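Re: [teleop-users] Jerky demonstrations when removing drives from caddies
From: Tiina Lehtinen
To: teleop-users list

On Thursday, Mitiku Gidey wrote:
> Hello all,
> We are trying to teach an arm to take old hard drives out of their
> plastic caddies by driving it remotely. My operators do well on the
> approach, then everything gets shaky once the fingertip touches the
> caddy. They stop, back off, try again, and the recordings are full of
> dithering. Should we throw those away? And would we be better off
> grabbing the arm and moving it by hand? I have 50 demonstrations so
> far and I am not sure I like any of them.
> Mitiku

Hi Mitiku, and hello to everyone else who has been quiet since February,

Your message made me smile, because I could have written it myself when we started on the same job at Wurkine. Please don't throw anything away yet! Put the shaky ones in a separate folder and keep going. I went back to my own early pile much later and found a good many that were perfectly usable once I had trimmed the waiting at the start.

On hand guiding versus remote control, I've done plenty of both and I still change my mind. Guiding by hand is lovely for the part you are having trouble with. You feel the plastic give a little, you feel the drive catch, and your wrist sorts it out before you have time to think. The trouble is that your own arm gets into all the camera views, and the forces you feel are partly yours and partly the robot's, so the recording doesn't tell the whole story. Arne Tiedemann and I argued over this for most of a lunch and ended up doing the first 19 by hand, only to learn the motion ourselves, and then recording the real set remotely.

What helped most with the shaking was turning down the motion scaling near the part. We run the hand controller at full scale for the approach and drop it to 30 percent for contact, on a foot pedal. The operator can then make a nice big relaxed movement and the fingertip only creeps. People who are tense make tiny movements, and tiny movements are where the jitter comes from (mine, anyway). Joscha Kramer rests his elbow on a folded towel and his recordings are the smoothest we have, so I bought towels for the whole team.

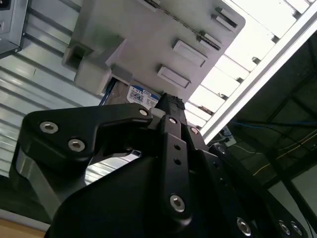

The second thing is to pick one view and stay with it while you are in contact. I used to jump between the wrist view and the overview, and every time I looked across, my hand would drift and I'd have to correct it. Now I use the overview to get close and then look only at the wrist view until the drive is free. It takes some getting used to when the wrist is turned over and up is no longer up. Frauke Mühlbauer solved that by having new operators practice for an afternoon with an empty caddy and no recording at all, just nudging it from different sides until their hands stopped arguing with their eyes. I can't recommend this enough. Nobody minds a bad attempt if it isn't being saved!

As for the backing off and trying again, I would keep some of it on purpose. If every demonstration is clean, the policy has never seen what to do when the fingertip slips off the edge, and it will sit there pushing at nothing. What you want to leave out is the hesitation, where the arm hovers and the operator is making up their mind. We tag those stretches by hand afterward. It's dull work and I do it with the radio on. In our last batch of retries I cut seven stretches and left the rest alone.

One question back to you: are your caddies all the same model? Ours come in mixed, and the latches differ enough that I now sort them before a session and record one kind at a time. If yours are mixed too, that may explain more of the dithering than your operators do, poor things. I would also like to know whether you hold the caddy in a fixture or leave it free to move a little.

I'm happy to send you our pedal settings and the little script we use for trimming. It's not pretty, but it runs. Write to me off list if you'd like them, or on list if others are curious.

Warm wishes to you and your operators,
Tiina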